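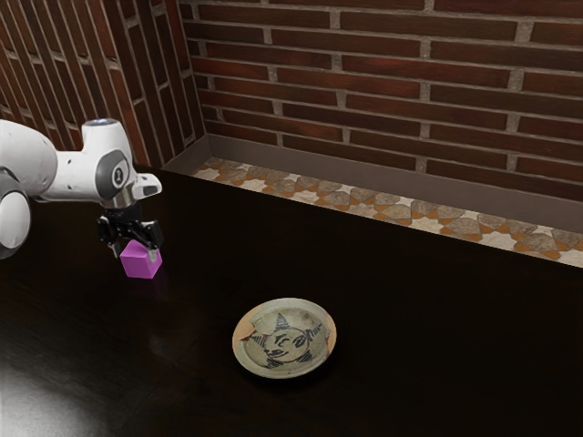 Ornlow 2.10 pre-release inspection checklist
Build 181, desktop media library plug-in
Inspection date: 16 Sep 2020

Scope: installer, library scan, chart display, export and removal. Each item is marked Pass, Fail or Open. Comments are from the inspector unless noted. Items marked Open block the release.

Section A. Installer

A1. Installer signature is valid on both supported systems. Pass.
A2. Installer refuses to run while the player is open. Pass. Message text still names the old product, Costa. Change the string before the build is frozen.
A3. Upgrade from the previous version keeps user settings. Fail. Window position is kept, color theme is reset to default. Repeatable on a clean account.
A4. Install path with spaces and accented letters. Pass.

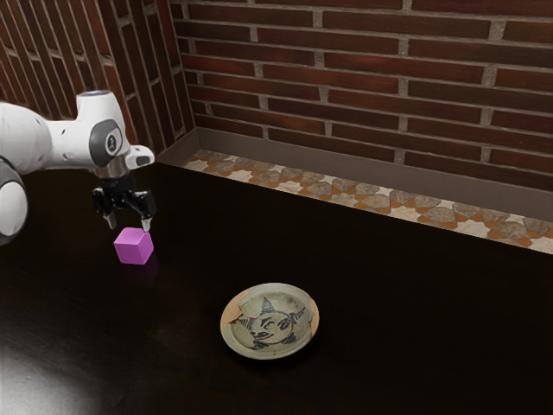 Section B. Library scan

B1. Scan finishes on the Pastville test library. Pass. Log shows 2 skipped files, both with damaged tags. Expected.
B2. Scan can be canceled and resumed. Pass. The progress bar starts again from zero on resume although the scan itself does not. Logged as minor.
B3. No write access to the library file is requested. Pass. Checked with file monitor during a full scan and again during a partial one.
B4. Tracks with an empty artist field. Open. They are grouped under a blank heading in the chart and left out of the export. The two modules should treat them the same way, and the spec does not say which is correct.

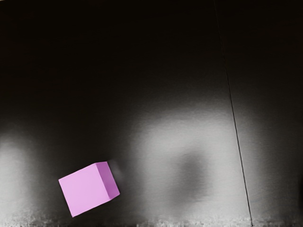 Until that is settled, do not edit the test data to get around it. The Pastville set must stay as it is so that results can be compared with earlier builds.

Section C. Display and export

C1. Chart redraws after window resize. Pass. Slight delay at full screen on the older graphics driver.
C2. Zoom and search work together. Pass.
C3. Export to image at all preset sizes. Fail. Largest preset gives a file with no legend. Other presets are correct.
C4. Saved textures load at full resolution. Pass. Tested with the Sutetus sample pack, glaze set.
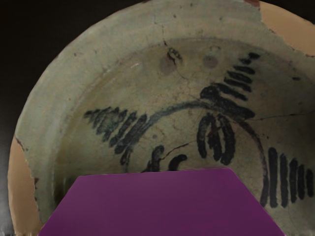

Glazed dish with chipped rim, close range.

Section D. Removal

D1. Uninstaller removes program files and menu entries. Pass.
D2. Cache folder is removed. Fail. Folder is emptied but left in place.
D3. Player starts normally after removal. Pass.

Result: not cleared for release. Retest A3, B4, C3 and D2 on the next build. D2 may be moved to the December update if the release note mentions it.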